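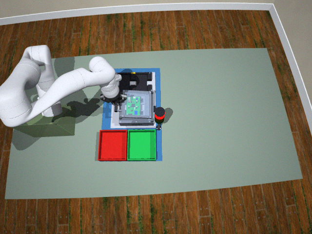 Sim view, arm over the left edge of the test fixture, board on the bed, both bins empty.

Ticket 3579: Board sort cell, gripper stops short of the board on pick
Project: Maldonado bench cell (shared workshop, back bench)
Component: simulation / pick pose
Priority: normal
Status: resolved, one item left open

Summary

The cell is meant to lift a board off the test fixture after the test and drop it in the green bin for pass or the red bin for fail. In simulation the arm goes to the pre-pick pose and stops there with the gripper over the left edge of the fixture. The descend step never starts. The Plovix planner reports "goal unreachable" and the sequencer sits in WAIT_PICK until it times out at 3000 ms. The tower light goes red on the timeout, as it should.

The same sequence ran in June with the old fixture model. The blue plate, the bins and the arm base have not been moved in the layout file.

Setup

Simulator: Triso, local build, shadows on
Planner: Plovix, default settings except for the timeout
Sequencer: Jaler script, one state per motion
Fixture: new model with clamping frame, loaded in July
Hardware: not connected for any of the tests below

Steps to reproduce

Load the layout with the new fixture. Home the arm. Put one board on the bed. Run the pick sequence from the first state with the test result forced to pass. The arm stops at pre-pick every time. Forcing the result to fail makes no difference, which fits, as the bins are not used until after the pick.

Log

09:10 Reran with the logging level raised. The planner rejects the goal before it tries a path, so this is a problem with the goal pose and not with an obstacle on the way down.

09:35 Turned off collision checking for the clamping frame only. Same result. Turned it back on.

09:50 Turned off collision checking for the whole fixture. The arm now moves, but it goes down at the left edge of the housing and the fingers pass through it. The board stays where it is. So the planner was right to refuse, and the target is in the wrong place.

10:20 Compared the pick target with the board position in the layout. The target is 287 mm from the plate origin along the long side, correct for the old fixture. The sideways value is wrong. The new model has its origin at a corner of the housing. The old one had it at the center of the bed. The pick target is attached to the fixture origin, so it moved to the edge when the model was swapped. The pre-pick pose is computed from the same target, and that explains where the arm stops.

10:45 Added an offset frame called bed_center to the fixture and attached the pick target to it. Collision checking on for everything. The planner accepts the goal. The arm comes down over the board.

11:05 New failure. The gripper closes and the arm lifts, but the board slides out of the fingers partway to the bins. Grip width in the Jaler script was still set for the old test board, 2 mm wider than this one. Changed it in the parts table. The board now stays in the gripper through the move.

11:30 Ran pass and fail results in turn. Pass went to green and fail went to red on each run. No timeouts.

11:40 Noticed that the tower light stays red after a timeout even when the next cycle is good. The reset call is in the startup state and is only made once. This was there before the fixture swap and has no effect on the motion. Left as is for now.

Cause

Fixture model replaced with one that has a different origin. The pick target was attached to the model origin with no offset. The grip width was a second, separate error that could not show up until the first was fixed.

Fix

Pick target attached to bed_center. Grip width read from the parts table. Both changes are in the layout and script on the shared drive. If you have a local copy, replace it before running anything on the real arm.

To do before closing

Move the tower light reset to the start of each cycle.
Measure bed_center on the real fixture and compare it with the model. Keep the real arm at low speed until this is done.
Add a line to the layout notes: check the origin when swapping any model.

Related: old ticket on bin height, closed, no action needed.

2 comments
Share this ticket

Search tickets Enter keyword or ticket number Go

Maldonado bench cell tracker | Contact the maintainers | Copyright, all rights reserved | Back to top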